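Workshop notebook, January 2023

Hangers, continued from the October pages

Picked up the gray hangers again. The October notes stop at the point where we had opened the first sacks and found that everything had been tipped in loose. I have now been through the whole lot, 573 pieces, and 516 are good enough to go back on the rails. The rest are in the sack marked R under the stairs. Please don't put garments on those, even for an afternoon.

Background, for anyone who missed October. Conside closed its Heltonby shop and let us have the fixtures cheap. We wanted the rails and took the hangers because they came with them. The costume store runs on a mix at present: wire from the dry cleaner, some wood, and the old Aitken clip type that leaves marks on velvet. The idea is to get all the dresses and anything with thin straps onto one pattern with pegs.

What I am looking at on each piece, in the order I do it:

Lay it down on white. Cracks show much better on white than they do held up to the window.

Run a thumbnail along the groove. The arms are a channel with a ridge down the length, and dirt packs in there. It also catches a hairline crack that the eye goes straight past.

Look at the joins. A long straight run hardly ever fails. The trouble is at the middle, where the curved part comes in and there is a lot going on in a small area.

Flex once, gently, then put it down. If it ticks, it goes in R.

Light matters more than I expected. With the overhead tubes on, the plastic looked cream and I could make out almost nothing in the groove. Going by feel was better. 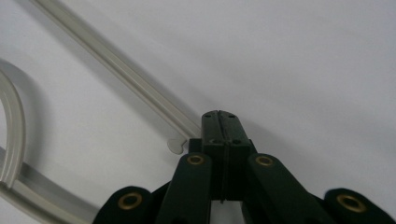
Amarachi Adebisi would skip the flexing altogether. Her view is that a hanger with a crack you can't find will tell you soon enough under a winter coat, and that bending several hundred old ones is a good way to make cracks that weren't there. I can see the point for the heavy coats, since we would use wood for those anyway. For the dresses I would like to know first. We settled on one flex only, at the shoulder, never at the neck.

Untangling took longer than inspecting. I tried a few ways of doing it and the notes may save somebody a morning.

Shaking the sack makes it worse. The hooks find each other.

Pulling from the top is all right until two hooks have gone through the same loop, and then everything on the table comes with you. The pegs are the other snag. They are short, but they are just long enough to hold the arm of the next hanger.

Best so far: tip out a small heap, press it flat with both palms, and look for the one piece that has nothing lying over its hook. Lift that one by the shoulder and turn it a quarter as it comes. Then look again. It is slow for the first few and gets quicker as the heap opens out. If the heap is knotted in the middle, work in from the side where the long arms stick out.

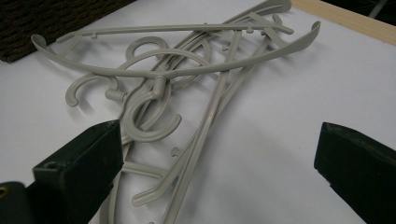 Gray hangers, heaped on the white tabletop. Note the pegs on the crossbar.

I did a batch with the radio on and a batch without and got through the same number, so have the radio on.

Faults, in order of how often I met them:

– Cracks starting at the neck, usually on one side only.
– Pegs snapped or worn down to a stub. A stub is worse than no peg at all, it is sharp enough to pull a thread.
– Hooks opened out. These hang crooked and creep along the rail.
– Glue or label residue on the shoulders. Cleans off with warm soapy water and a nylon brush. Leave the solvent in the cupboard, it clouded the one I tried.

Of the rejects, 4 have nothing wrong except a missing peg. I have kept those back for shirts and tied a bit of red wool on each. They are on the nail by the door.

The neck deserves a line of its own. There is a thicker collar where the hook joins the body, and a seam at the junction. On my first pass I was rejecting hangers for that seam. It is just how they are molded. A crack catches the nail and the seam does not, so go by that. I went back through R afterward and rescued a good many, which are included in the 516.

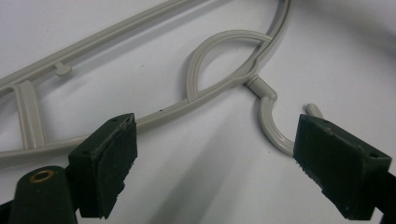
Hook and collar, with the seam at the join. Loop above and to the left.

Washing. Tried the big sink, a crateful at a time, and they floated and tangled again. Now doing them singly under the tap and standing them on the drying rack with the hooks all facing the same way. Rinse the grooves well, soap dries white in there and will come off on black cloth.

Storing. Once a hanger is checked, please do not drop it in a basket with others. Lay it flat with the hook toward you, put the next one on top lined up the same way, and stop when the stack starts to slide. Then a loop of cotton tape through the middle. Stacks go on the Aitken shelving, lowest shelf, until the rails are up. 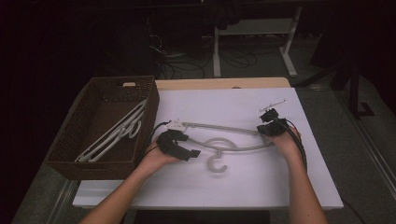

On the white board, hook to the near side. Basket at left.

The board is a help. I had been working straight on the table and losing sight of small bits of broken peg. They show up on the board and you can tip the lot into the bin.

Quantities. I asked Losano what new ones of a similar shape would cost. They only sell by the carton and the price gets sensible at 3,000, which is far more than we could use or keep dry. So the Conside ones it is. If we run short I would sooner ask the school whether they want to split an order.

Still to do:

Straighten the opened hooks? Probably not worth it. Try one in hot water and write down what happens.

Size dots. Wardrobe want colored dots on the shoulder, I would prefer them on the collar where they won't touch fabric. Needs deciding before any go on.

Measure the rail in the back room. These are wider than the wire ones and I am not sure the door will close on a full rail.

Find out who has the nylon brush.

Comments

marta_w
The brush is in the dye room, sorry. Bringing it back tomorrow.

Amarachi Adebisi
Collar for the dots, please. We had them on the shoulders at my last place and the adhesive got onto a silk lining.

pins&needles
Did you try the hot water yet? I did a few opened hooks that way years ago. They bent back fine and then opened again under anything heavier than a blouse.

Dell
Back room rail is 22 inches from the wall to the inside of the door. I'd measure a hanger with a coat on it before you put the rest in.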